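Two-arm flower arranging cell, stems slipping in the gripper
Shared Workshop Builds > Arms and Grippers

druvance_oz
Posted Sunday, 9:14 pm
Update on the two-arm build at the Clotberg workshop. The enclosure is done, both arms are bolted to the front rail, and I have them putting artificial flowers into vases. Last count was 50 good inserts out of 77 tries. Most of the misses are the stem turning in the fingers on the way over, so the bloom ends up facing the wall. I grip low, near the base of the stem, to keep the fingers clear of the leaves.

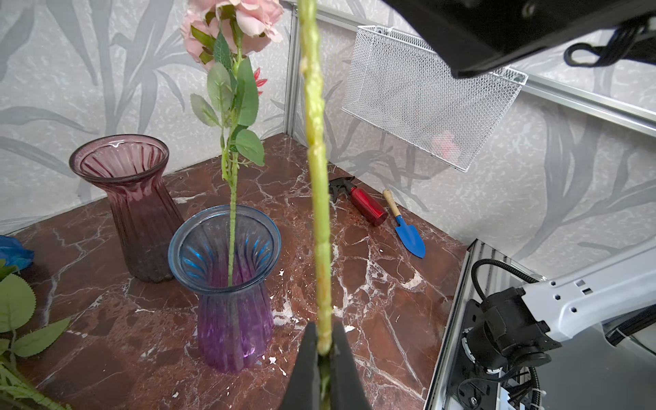 Fingers are printed, no pads yet. I tried closing harder and the gripper motor got too warm after half an hour. Ayten thinks I should pad them with silicone before I touch anything else.
- Oğuzhan Yalçınkaya

kozan_bench
Posted Sunday, 9:40 pm
Pads will help but I don't think that's your problem. With a long stem and a heavy bloom, all the weight is way above your grip. Hold it higher.

druvance_oz
Posted Sunday, 9:52 pm
If I hold it higher the fingers hit the mouth of the vase before the stem is seated. I'd have to let go early and drop it the rest of the way.

skesau77
Posted Sunday, 10:05 pm
Then drop it. Disagree with kozan on the pads though. I cut a V groove in mine and went from 69 to 87 percent with the same grip height. Flat fingers on a round stem will always roll.

ayten_o
Posted Sunday, 10:31 pm
Ayten Öztürkmen here, I do the other half of this build. A groove is fine for one stem but we also want to move whole bunches, and a groove sized for one stem does nothing for those. For bunches we grip just under the blooms.

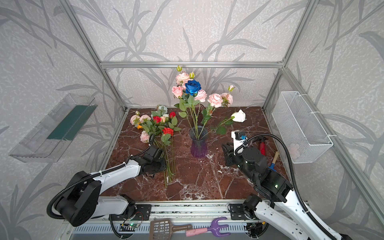 Do both arms run off one controller?
They share one computer, but each arm has its own motor bus and its own power supply. We had them on one supply until April and the voltage dipped whenever both moved at once.

kozan_bench
Posted Sunday, 10:48 pm
OK, for bunches I agree, skip the groove. I still say your single stem grip is too low.

druvance_oz
Posted Sunday, 11:02 pm
Going to print one grooved pair and one padded pair and run 50 tries on each. Same vase, same grip height. Will post the numbers.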